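Sheet Sizes Should Mean Something

Wednesday, January 12, 2022

A fitted sheet sold in this country as a double is made for a mattress 135 cm wide and 190 cm long. Those two numbers are dependable. The third, the depth, is left to the maker, and the words used for it on the packet have no fixed meaning. One firm's "deep" is another firm's "standard". I think the depth should be printed in centimetres on the front of every packet and sewn into the sheet itself, and that the trade should be made to do it if it will not do it alone.

The problem is a result of how mattresses have changed. When the width and length of bedding settled down, most mattresses were thin enough for one depth of sheet to serve. Many are now sold with a pillow top or a foam layer, and a topper may be added later. The owner of such a bed knows that it is a double. The depth is seldom written on the mattress label, and few people measure it before they buy.

A sheet that is too shallow comes off at the corners. A sheet that is too deep stays on but gathers under the sleeper, and the spare cloth wears along the creases. Either fault is likely to be put down to poor quality, when the cloth may be perfectly sound and the size wrong.
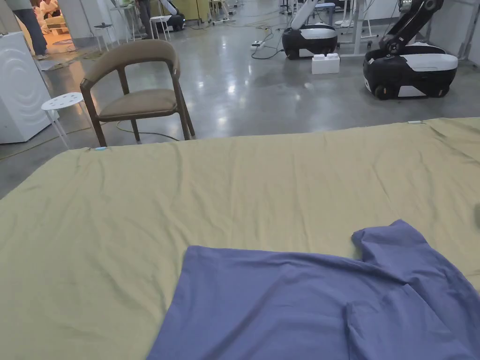 Reading time: 3 minutes

Makers raise two objections. The first is that elastic takes up the difference. It does so within limits. Elastic run round the whole hem will hold on a range of depths, while elastic at the corners only will hold on far fewer, and the packet rarely says which kind is inside. The second is shrinkage. Cotton loses some length in its early washes, so a depth measured at the factory is not the depth the buyer ends up with. That is a fair point, and it is answered by stating the depth after washing, at the temperature given on the care label.

I keep the linen store for a lettings business with flats in Purkusbridge and Pradstead. Last April we went through all 268 fitted sheets on the shelves and measured each at the corner seam. Sheets bought under the same size name differed by as much as 5 cm. The Foulkes sheets were consistent with one another and carried no depth anywhere. The Britside sheets had it on the cardboard insert, which had been thrown away with the wrapping in every case.

Our own remedy is a laundry marker and a figure on the inside of the hem. It works, but it is labour spent on a fact the factory already had. The pattern cutter must know the depth in order to cut the corner. Adding it to the sewn label costs a few more characters of print.

Flat sheets avoid the question, and I would use them throughout if tenants would tuck them in.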